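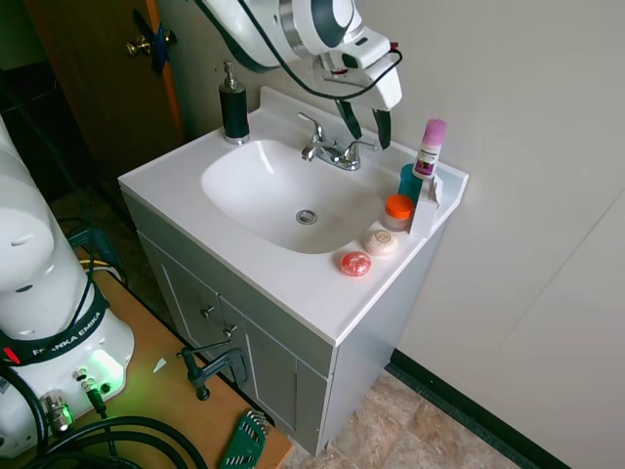 Chapter 4
The Vanity: A Small Counter With Large Ambitions

After the kitchen, where you at least had room to swing a dishcloth, we come to the bathroom vanity. It is a cabinet with a hole in the top. Into that hole a household pours toothpaste, shaving foam, hair, contact lens fluid and the last of somebody's cough syrup, and around the edge it keeps everything it means to use tomorrow. You will clean more of these than any other single piece of furniture in this trade. When I kept the books for the Villalobos guesthouse in Umton, I wrote down 3,296 vanity cleanings before I ran out of ledger. I can remember maybe a dozen, and I wish it were fewer.

In this chapter you will learn the names of the parts, how to read a counter before you touch it, how to clear and reset the toiletries, and how to clean a basin and a faucet in the right order. Drains and slow water get a chapter of their own, which you may look forward to or not.

Words you will need

Basin. The bowl. When it is made in one piece with the counter it is called an integrated basin. There is no seam between the two, so there is no seam for you to scrub with a toothbrush. Be grateful.

Deck. The flat part of the sink that the faucet stands on. Water collects here and stays, because guests wash their faces like otters.

Backsplash lip. The raised strip along the back of the counter. It exists to protect the wall, and it does this by keeping all the dirt for itself.

Aerator. The little ring at the tip of the spout. It mixes air into the water. In towns with hard water, such as Umton and most of the Dustina valley, it also grows a white crust like a bad tooth.

Collar. The flared piece of metal where a handle or spout meets the deck. See under "places the cloth never goes."

Reading the counter

Go back to the picture that opens the chapter and spend longer on it than you want to. The cabinet is an ordinary one, light gray with small silver knobs, and the top is glossy white. Glossy white is the color people choose when someone else will be wiping it.

Notice how the things have drifted. The black soap dispenser has the left rear corner to itself, like a guest who asked for a quiet table. Everything else has gone to the right: a white bottle with a pink cap leaning on a white box, a teal cup, a small jar with an orange lid, and a pair of round soaps, one cream and one red. The red one has made it nearly to the front edge. In my experience a soap that close to the front is already thinking about the floor.

None of this is a mess. Beginners see a group of toiletries and want to line them up by height, as if for a school photograph. Resist. The person who lives with this counter can find the jar in the dark, and if you move it to the far side you will hear of it. Your job is to lift the things, clean under them, and put them back where they were, so that the only sign of your visit is that the bottle no longer sticks when it is picked up.

There is one exception. Anything that is about to fall may be moved back by the width of your hand. I have never had a complaint about this, and I have had complaints about the angle of a toothbrush.

Clearing and resetting

Work from the back corner forward, and always from the same side. I start on the right. Take the tall things first, because a tall bottle behind a short jar will go over the moment your sleeve meets it. Set each piece on a folded towel, and set it down in the same arrangement it had on the counter. The towel becomes a map. When it is time to put things back, you read the map in reverse and look like a person with an excellent memory.

Bar soap travels last, on its own corner of the cloth. Round bars slide. They also leave a ring behind, and the ring is worth a moment of your time: wet it, wait, and wipe it. Scraping at it with a fingernail is faster and is how glossy counters stop being glossy.

Lift the dispenser by its body. Those who lift it by the pump learn something about pumps.

When the counter is bare, wipe it from the backsplash lip toward the basin. Crumbs of soap, hair and powder should all end up in the bowl, where you were going to clean anyway. Do not wipe toward the cabinet. The doors are below, the floor is below that, and in most bathrooms you have already mopped, because you did not read Chapter 2.

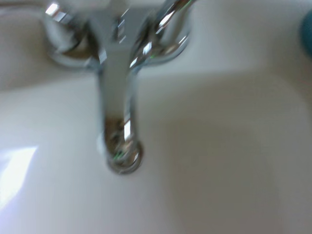
4.1 THE FAUCET, CLOSE TO

Get your face down near the metal at least once per sink. From the doorway any chrome faucet looks clean. From a hand's length away it turns into a row of curved mirrors, full of white streaks and brownish patches, and you cannot say at first which of them is dirt and which is only the room looking back at you. Move your head. A reflection moves with you. Dirt keeps its seat.

Chrome should be cleaned in this order.

First, the collars. Wrap a damp cloth around the base where it meets the deck, hold both ends, and pull back and forth as if you were shining a very short shoe. The gray line that comes off will be larger than seems fair.

Second, the spout, from the base toward the tip, all the way around. The underside counts. Children and people sitting in the bath can see the underside.

Third, the aerator. If it has a crust, soak a scrap of cloth in white vinegar, tie it around the tip, and go and do something else. Then take the scrap off, rinse well, and brush what is left with an old toothbrush. Please be sure it is an old toothbrush. Please be sure whose.

Last, the handle, since you will have touched it throughout. Dry it with a separate cloth. A faucet that has been washed but not dried will have spots on it before you reach the stairs, and the guest will believe you were never there.

Avoid powders, steel wool, and the green side of the sponge. Chrome is a thin coat over a cheaper metal, rather like the reception desk at Villalobos, and once you are through it there is no going back.

A note on products. The supply closet where I trained held 40 kinds of bathroom spray, most of them blue. You need two: a mild dish soap, and the vinegar mentioned above. Keep the vinegar off marble and any other natural stone. If you cannot tell whether a floor is stone or tile made to resemble it, treat it as stone and feel elegant.
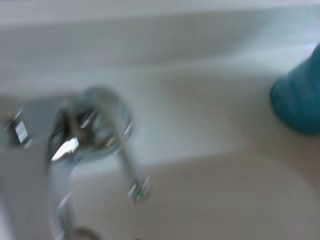
4.2 The Basin

A white basin hides its dirt by being full of shadows. The walls curve down, the light goes gray, and a film of soap can sit there for a week passing itself off as shading. Trust your fingers over your eyes. Run two of them along the rim where it turns down into the bowl, then over the sloping floor. Clean enamel or ceramic squeaks a little. Film is silent and slightly pleasant to touch, which tells you all you need to know about it.

Start at the rim and wash in rings, moving down. Finish at the drain. The drain cloth is not the faucet cloth, and it is certainly not the counter cloth, and if you have only brought one cloth you should go back downstairs now while the feeling of shame is fresh.

Rinse by hand, scooping water up the walls. Turning the tap on full and hoping will wet your shirt and clean a stripe.

Before you go on

1. Stand at a sink you use every day. Without looking, write down each thing on the counter and where it stands. Then look.
2. Clean one collar using the cloth method. Keep the cloth to show a relative who thinks the sink is clean.
3. Explain in your own words why the counter is wiped toward the bowl. One sentence will do. The last class gave me a page.

Household Work, Room by Room, by Wiesława Zalewska. Beststead Press. Sample chapter posted 13/06/2018. All rights reserved. Questions for the publisher: use the contact form | Back to top

Comments

marla_in_umton
The shoe shining trick with the cloth is worth the price of the book. I did both bathrooms and then my mother's, who did not ask.

T. Beck
I'd argue about doing the handle last. If you do it first and then turn the water on with the back of your wrist it stays clean. Otherwise a good chapter. Is there an answer key for the exercises?

grouthound
She is right about the otters. Does the drain chapter cover pop-up stoppers? Mine has been down since December.

marla_in_umton
@grouthound it's in the next one, with drawings. Bring gloves.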